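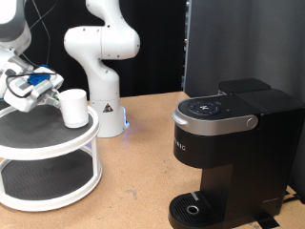
Session 8: slips, stalls and the early release fault

Right, today is the one I look forward to every year, because something goes wrong and we get to work out why! The fault is called early release. The controller decides a grip is finished before the object is properly down, so the fingers open and the cup drops the last bit. With a plain white cup held over a turntable shelf, you'd struggle to say by eye whether the bottom is touching or a hair above, and the controller has much the same trouble. In the Evberg logs from February there were 1,267 placements and 33 early releases (more than I'd have guessed, and I wrote half the code). Most left the cup upright. Two ended on the floor.

Asanka Talukder went through the 33 and sorted them by shelf height. Nearly all were on the upper tier – the taught height had been saved before a new mat went on, so every target was slightly out. Please write the surface height down in your lab book each time you change anything on the table. A mug with a handle is a different job again, so keep its settings in a separate file.
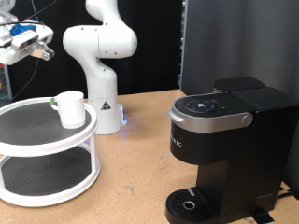

Why not just make the arm press down harder before letting go?
Pressing hides the height error and loads the shelf, and on a turntable any sideways push can spin it. Lower slowly, watch the force reading, and open only when it rises and stays up.

The other half of the trouble is the wrist view. Close to the fingers it goes soft, and edges you were relying on turn into a grey blur.
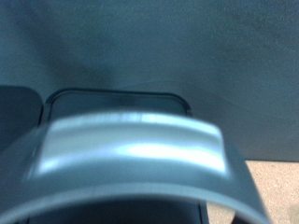
So the Tavitz script stops using vision for the last 8 mm and goes by force alone. Try it both ways on your own runs and note which one stalls. Before anyone reaches in, stop both arms – a paused arm can start again. Read the Wanigasekara chapter on contact sensing for next time, and bring your logs.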